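Club News: Robotics

Print this page | E-mail this story

The Ganholm High robotics club has moved its manipulation project into simulation this semester. Rajitha Dewan's team is writing code for an arm that clears clutter from the top of a bedroom dresser. The gnome with the red hat is the item students ask about most.
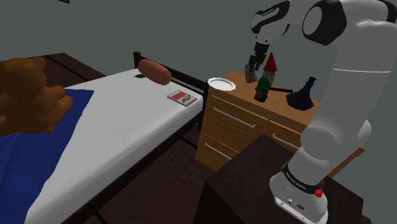 Next steps

Ibrahim Etim is working on the approach to the can, which stands very close to the gnome. Olumide Danladi has the plate, and says the scalloped rim makes it hard to pick a grasp point. The team has logged 68 runs and wants 100 before the February showcase. 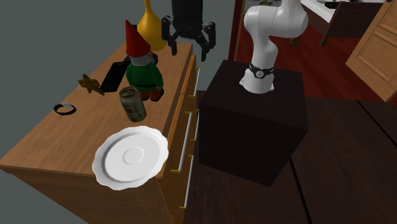
Joining

The club meets Thursdays in Room 6. No programming experience is needed. See Kamlesh Pandey for a form.

Comments (2)

ehab_hajji: Will the code be posted? My daughter would like to try it at home.

K. Pandey: Yes, after the showcase.

This site uses cookies. By continuing to browse you agree to our use of cookies.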